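Ensinar um braço robótico caseiro a pegar fones de ouvido: calibração, pega e primeiras demonstrações

Se o seu braço já está montado e os servos respondem, agora vem a parte mais divertida do projeto!
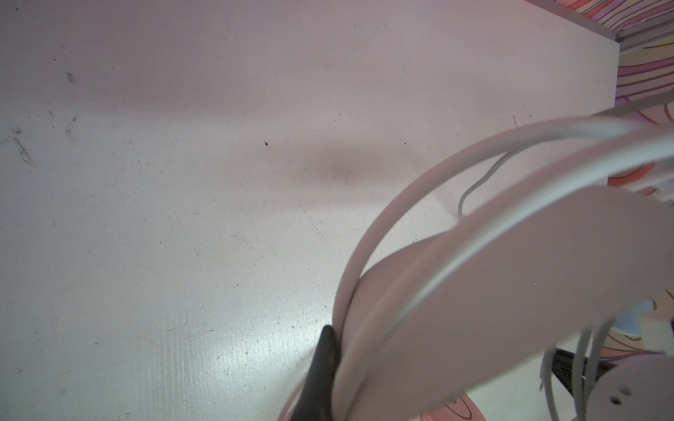
Passei semanas treinando só com cubos e copinhos, e o Flivent (é o nome do meu braço, um projeto de bancada que começou em dezembro) ficou muito bom nisso. Fones de arco são outra conversa: têm curva, têm cabo solto e mudam de forma quando a gente puxa. Por isso mesmo ensinam tanto.

O que você vai precisar

Um braço de mesa com garra de dois dedos
Uma câmera pequena fixada no punho
Um fone de arco que possa levar uns arranhões
Um computador com o programa de controle já instalado
Uma superfície clara, lisa e bem presa

1. Confira a câmera do punho

Aperte os parafusos do suporte e abra a imagem ao vivo. A ponta do dedo precisa aparecer embaixo, no centro. Se ela some quando a garra abre, incline o suporte um pouquinho e teste de novo. Na foto lá do começo dá para ver o dedo preto encostado na parte de dentro do arco rosa, e é essa a vista que eu uso para tudo.

2. Limite a força

Comece com o limite de torque do dedo em 400 na escala do seu controlador, se ela for de 0 a 1.000 como a minha. Feche a garra numa esponja antes de chegar perto do fone. Se a esponja escorregar, suba de 100 em 100 e pare assim que ela ficar firme.

3. Escolha o ponto de pega

O arco é o melhor lugar. As conchas são arredondadas e giram fácil. Leve a garra aberta até o arco, com um dedo por dentro e o outro por fora, desça devagar e só então feche. A Manuela Santoro, que divide a oficina comigo, prefere entrar inclinada, e no braço dela funciona super bem, então experimente os dois jeitos.

4. Cuide do cabo

Antes de cada tentativa, olhe por onde o cabo passa. Cabo embaixo do arco é aceitável, mas cabo entre os dedos estraga a pega (e pode estragar o fone). Eu deixo que ele caia de um jeito diferente a cada vez, para o modelo não decorar uma posição só.

5. Grave as demonstrações

Faça 100 gravações curtas, todas com o mesmo começo: braço recolhido, garra aberta. Mude o ângulo do fone entre uma e outra. Errou? Apague se bateu na mesa, guarde se corrigiu no meio do caminho, porque essas correções valem ouro!

6. Treine e teste

Rode o primeiro treino com tudo e teste em velocidade baixa, com a mão perto do botão de parada. No meu caso o braço hesitava logo acima do arco. Gravei mais aproximações lentas, treinei outra vez e a hesitação sumiu.

Se a garra fechar no vazio, volte ao passo 1 e confira o suporte da câmera. O meu tinha girado 2 graus e passei uma tarde inteira mexendo no código à toa.

Na próxima parte: pendurar o fone num gancho impresso em 3D. Já deixei o arquivo do gancho na pasta do projeto.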